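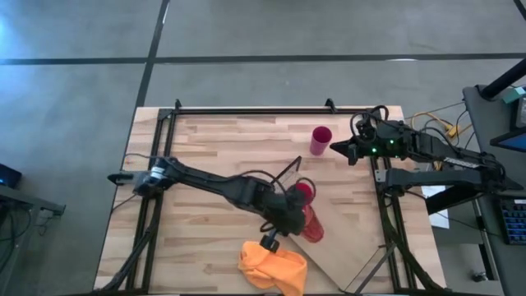
Church tower at Rezende reopens to visitors

The tower of the old parish church in Rezende is open again after repairs to the stairs and the bell floor. Visitors can climb 90 steps to a narrow gallery with a view over the river and the slate roofs of the lower town. The stairs are steep and there is no elevator. Groups are limited to eight people at a time, and children must be with an adult.

The church stands on the site of a smaller chapel, of which only part of the north wall remains. The present nave was begun in the 15th century and has a plain timber roof. The choir was rebuilt later in stone after a fire, and the change in height between the two is easy to see from the street. The tower was added last. It is 40 meters high and square up to the bell floor, where it becomes eight-sided.

Inside, the main point of interest is the set of carved choir stalls. Each seat has a different carving on its underside, most of them showing farm work, fishing or animals. The stalls were painted over in the 19th century and stripped back by hand, and traces of green can still be found in the deeper cuts. The pulpit is of the same period. The organ came from a convent church and was shortened to fit below the west window, so the outer pipes on both sides are silent.

The windows on the south side are modern. They were made by the Halley workshop to replace plain glass and are best seen before noon. One older panel survives in the side chapel, a small figure of Saint Peter with a repaired hand.

Dirceu Lopes leads a guided walk that starts at the church door and continues to the washhouse, the covered market and the remains of the town gate. It takes 2 hours and includes the tower. The route is paved except for the last part along the Darine, where the path is uneven and can be muddy after rain. Places should be reserved at the visitor office on the market square.

A booklet on the church by Shazia Chaudhry is on sale at the same office. It has 68 pages, with a floor plan, a list of the stalls and a chapter on the bells. The largest of these was recast after it cracked and is rung only on feast days. The others strike the hours from morning until evening.

The church is open every day except during services. Entrance to the nave is free, and tickets for the tower are sold at the table inside the west door. Flash photography isn't allowed in the side chapel. The tower closes in high wind and will be shut for the winter from the first of December.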